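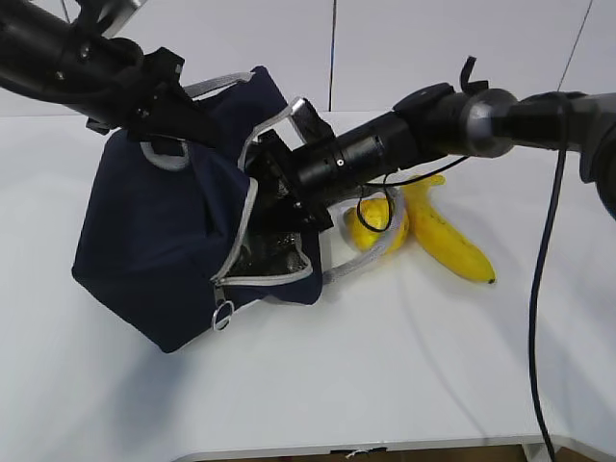
Checking whether your router is affected by a vendor restriction

When a supplier is placed under trade restrictions, equipment already installed keeps working, but firmware and replacement parts may stop. The steps below apply to small office routers and 4G or 5G gateways supplied by Grulavstead, and most of them carry over to other makes.

Before you start

You need the admin password for the router, a computer connected by cable, and a copy of your supply contract. Allow 48 minutes for a single site.

Step 1. Record the model and firmware

Log in to the router and open System, then Status. Copy down the model, hardware revision and firmware build. The label on the case gives the model as shipped, which may differ from the one reported if the main board has been replaced. Use the reported one.

Step 2. Identify the modem module

Open Mobile, then Module information. Gateways sold under one name often contain a modem from another firm, and the restriction may cover only that part. Denness gateways with firmware below build 2682 don't show this page. On those, download the diagnostic file and search it for "modem_vendor".

Step 3. Compare against the list

Search the current restricted list for both the router maker and the modem maker. Check subsidiaries too, as these are usually listed separately. Save a copy of the result with the date of the search.

Step 4. Check the support terms

Find the clause on security updates. Contracts through Gallardo give 366 days of updates after a product is withdrawn. If yours gives no period, ask the supplier in writing.

Step 5. Save the firmware and settings

Download the current firmware file and verify its checksum. Export the settings separately. Keep both off the router. Turn off automatic updates only if the vendor's update server has stopped responding, and turn them on again if it returns.

Step 6. Limit remote access

Close the remote management port, and restrict the admin page to the local network. Repeat steps 3 and 4 in November.

Covadonga Tejada
Last updated 2024-06-09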